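August, 2 pm, bench by the Galbraith cabinet

Cleaning up the white translucent piece from the Utdale box. Top edge still has the tan crud on it – old adhesive maybe, or tape leftovers, or just dust that got stuck down. Didn't log it when it came in so no idea how long its been there. Calum Pringle says scrape, I say soak first. Soak first.

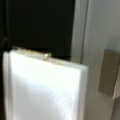

Tan residue on top rim, heaviest toward the left. Note shiny bead near middle.

Don't go at the bead with a blade. Plastic pick only, then a cloth. Fine lines on the face toward the lower right, look like scratches. Leave those, not polishing anything until Dita has seen it.

Plan:

- Drivum cleaner, 2 caps in 200 ml warm water
- cloth strip along rim, 29 min, timer on the shelf
- lift, wipe one direction only (left to right, dont scrub back)
- plain water, dry, look again under the lamp

If the tan stuff smears insted of lifting, stop and write it down here. Last time I kept rubbing on a different piece and pushed it all down the side, took the whole afternoon to get off.
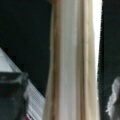

Cloth stock is low btw. Order number 83 on the clipboard is the soft ones, NOT the blue shop wipes, those shed. Calum has used the blue ones twice now and I pick lint out of everything after. Ordered one pack, should be two, will fix when I call Galbraith about the cabinet key.

Dita wants this piece back before the rest of the Utdale stuff gets wrapped. Told her tomorrow before lunch. Tissue first then the padded sleeve, no tape directly on the surface – thats probably how we got here.

Still to check: does Drivum haze this kind of plastic? Label only says "most surfaces". Try a dab low on the back, wait, then do the rim. Mixing now.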